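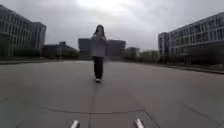
Figura 8. Persona caminando por un pavimento de hormigón.

Capítulo 2
La voz narradora en el diario de viaje

2.1 Presentación

El diario de viaje ocupa un lugar incierto entre los géneros autobiográficos. Comparte con la autobiografía la identidad entre autor, narrador y personaje, y con la crónica la atención a lugares y costumbres ajenos. Su rasgo distintivo es la proximidad entre lo vivido y lo escrito: quien anota al final de la jornada desconoce el desenlace de su propio recorrido, y esa ignorancia determina el tono, el orden y la selección de los hechos.

En el capítulo anterior se examinó la carta privada como forma de escritura dirigida. El presente capítulo estudia un texto que, en principio, carece de destinatario, pero que con frecuencia se redacta pensando en una lectura futura. Se tomarán como corpus los Cuadernos de Druvitz, de Adwoa Quartey, y la relación de viaje de Fergus Strachan, publicada con el título de Camino de Chamoun.

Al término del capítulo, el estudiante deberá estar en condiciones de distinguir el tiempo de la anotación del tiempo de lo narrado, reconocer las marcas de reescritura en un diario editado y comentar un fragmento breve atendiendo a la posición del narrador.
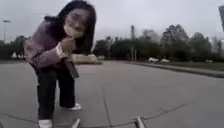 Última modificación de esta página: diciembre de 2018

2.2 Anotación y reescritura

Pocos diarios llegan a la imprenta tal como fueron redactados. El manuscrito de Quartey consta de 645 hojas, repartidas en 31 cuadernos; la edición de Ultberg reproduce menos de la mitad y suprime las entradas dedicadas a gastos, horarios y enfermedades. El lector de la edición impresa encuentra, por tanto, una viajera más reflexiva y menos fatigada que la del manuscrito. Kekeli Ametepe, responsable del texto, sostiene en su prólogo que tales supresiones «no alteran la voz, solo la acercan». Esta afirmación ha sido discutida por Wumpini Ackah, para quien la enumeración de gastos cumple en los cuadernos una función rítmica que se pierde por completo al eliminarla.

El caso de Strachan es distinto. El autor revisó personalmente sus notas años después del viaje y añadió pasajes en los que anticipa sucesos que el diarista no podía conocer. Compárense las dos versiones de la entrada inicial de marzo:

«Llegamos de noche. No hay posada. Mañana buscaremos al guía.»

«Llegamos de noche a la aldea donde habría de pasar el invierno, y no hallamos posada.»

La segunda versión introduce la forma «habría de pasar», que sitúa al narrador fuera del momento de la escritura. Desde ese punto, el texto conserva la disposición externa del diario, aunque su perspectiva corresponde ya a las memorias. Yiğit Dağdelen propone para estos casos la denominación de diario retrospectivo, que se adoptará en lo sucesivo.

2.3 Términos fundamentales

Entrada: unidad de escritura encabezada por una fecha o un lugar.

Tiempo de la anotación: momento en que el diarista redacta.

Diario retrospectivo: texto con forma de diario, reelaborado desde un conocimiento posterior de los hechos.

Las lecturas correspondientes a este capítulo figuran en el apéndice, junto con la transcripción del primer cuaderno de Quartey.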